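Lallance Issues Findings on Wrist Joint Fault in Urnus Towel-Handling Arms

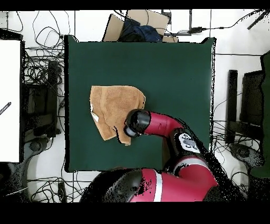

Vishwakarma, 21 Jun 2022

Lallance today published the findings of its review into a wrist joint fault affecting the Urnus towel-handling work cell, and confirmed that a firmware update and a revised inspection procedure are being sent to all registered operators. No injuries have been reported. Operators are asked to stop unattended running until the update has been installed.

The fault was recorded in 2 cells at the company's test site during an endurance run of 1,745 fold cycles. In each case the arm lowered the gripper to the towel, registered contact, and then continued to press downward after the stop command had been sent. The force limit did not trip. One cell was halted by an operator at the emergency stop. The other stopped when the shoulder joint reached its own current limit, leaving a dent in the tabletop and a bent gripper mount.

The review traced the fault to the wrist torque reading. When the gripper meets thick, folded cloth at a low angle, load builds slowly and the controller can mistake it for sensor drift. The drift correction then resets the baseline while the arm is still in contact. Each reset allows a little more force than the one before. On a hard object the rise is fast enough to be read correctly, and for that reason the fault did not appear in acceptance tests, which were carried out with rigid blocks.

"The correction routine was doing what it was written to do," said Pei-shan Ng, head of controls at Lallance. "It should never have been allowed to run during contact, and our test plan did not include a case that would have shown this."

Firmware 6 disables drift correction whenever the gripper is within the contact zone and adds a fixed ceiling on downward force that is independent of the torque baseline. If the ceiling is reached, power to the arm is cut and the brakes are applied. A manual reset at the cell is then required; remote reset has been removed.

A second finding concerns cable routing. In one of the affected cells, the sensor cable had been laid across the floor together with the power leads, and electrical noise on the line made the false drift reading more frequent. The cable was not the root cause, but the installation manual has been changed. Sensor cables must now be run separately and secured along their full length, and operators should check existing cells before restarting them.

Hevex, which supplies the wrist joint assembly, took part in the review. Its inspection of the returned units found no mechanical defect in the bearings or brakes. "The joints met their specification," said Vivek Chaturvedi, service engineering manager at Hevex. "We have asked for soft-load cases to be added to the specification."

The wrist joint must be inspected every 400 operating hours until further notice. Any unit that has stopped on a shoulder current limit should be taken out of service and reported, even if it restarts normally.

Firmware files, the inspection sheet and the revised manual are available through the operator portal. Cells without a network connection will be updated by a service visit at no charge.

Media contact: Rekha Malhotra, Lallance
Operator support: Santosh Srivastava, Urnus service desk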